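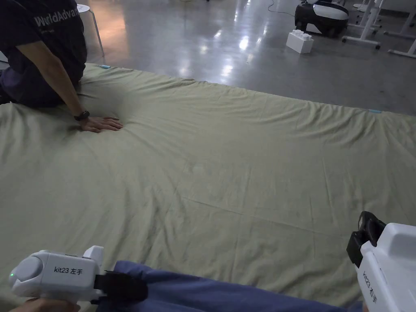 A reader in Dillby complains that all our advice on folding sheets assumes a bed the size of a tennis court, and asks what people are meant to do if theirs is wedged against two walls and has a cat on it.

Use the floor. Sweep it first, then sweep it again where you think you already did, as a pale or plain sheet will collect every crumb you have dropped since Christmas. A hard floor is better than carpet for this, as the cloth slides when you want it to and you can see your edges properly. It's also harder on the knees, so fold up an old towel to kneel on and keep it off the sheet.

Getting it flat

Throw the sheet out from one short end, the way you'd throw a picnic rug, and let it land. It will land badly. Walk round to the far side in your socks and pull the corners out one at a time, going diagonally, so that each pull undoes the creases left by the last one. Long slanting wrinkles across the middle mean that a corner is still too far in. Pull the corner and leave the wrinkle alone.

Smooth from the middle outwards with your palm down and your fingers spread. Small ripples along the far edge can wait until the first fold, when you'll be holding that edge anyway.

If there are two of you, put one at each end. A helper sitting on the sheet makes a good weight while you straighten the other end, provided they can be persuaded to get up again before you start folding. Ours generally want a cup of tea first.

Folding a flat sheet

Bring the long edges together, smooth, and do it once more the same way. You now have a long strip. Fold that in half end to end and keep going until it fits your shelf. Measure the shelf before you decide how many folds to make. I didn't, and spent most of May with the airing cupboard door held shut by a chair.

Press the air out after each fold with your forearm. It looks daft and it works very well on thick cotton.

Sheets that have to share a shelf with towels do better on their sides, like books, with the rounded fold facing out. Eight fit on our middle shelf that way. Laid in a pile there was room for fewer, and the one I wanted was always at the bottom.

Fitted sheets

Put your hands inside two neighbouring corners, bring them together and flip one over the other. Do the same at the other end, then tuck that pair into the first. Lay the thing down, turn the curved edges in so that you have something close to a rectangle, and fold as above. It won't be perfect. The Falance guest house in Bumau rolls theirs into a sausage and ties it with tape, and the beds there look perfectly respectable.

Smaller cloths

Tablecloths, pillowcases and the dark cloth you keep for covering things can be done in the air. Take it by the top corners, hold it out level so the rest hangs down, and give it one firm shake. Check that both corners are at the same height before you let it down, or the bottom hem will wander off to one side and you will blame the cloth. Then lower it on to something soft, hem first, and walk the top edge down after it.

Clear the surface before you start. Pens are the worst, especially near anything pale, and a remote control folded into a bedspread can stay missing for a very long time.

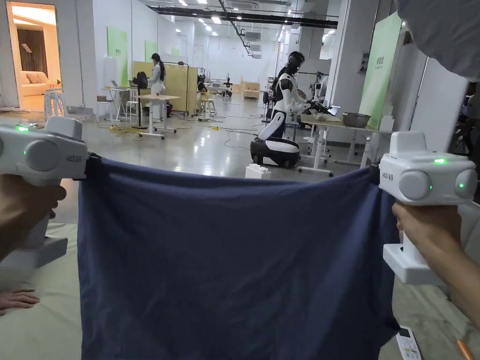 Should dark cottons be folded inside out? It's worth doing if they'll be stored near a window, as any fading will then be on the side that doesn't show.

Putting it all away

Make sure everything is bone dry. Hems and corners are the last to go, so feel those and ignore the middle. Anything doubtful goes over a chair back overnight.

Keep each set inside one of its own pillowcases. I also pencil the bed size on a bit of cotton tape and sew it into a corner, which took about an evening and has saved a great deal of swearing on the landing.

Chamoun do a set of shelf dividers that clip on without screws. Ours have stayed put. Two would have been enough, and I bought the bigger pack, so the spare ones now hold up the baking trays.

Last updated 3 Feb 2025. Read 2,508 times, a fair few of them by me, looking for spelling mistakes.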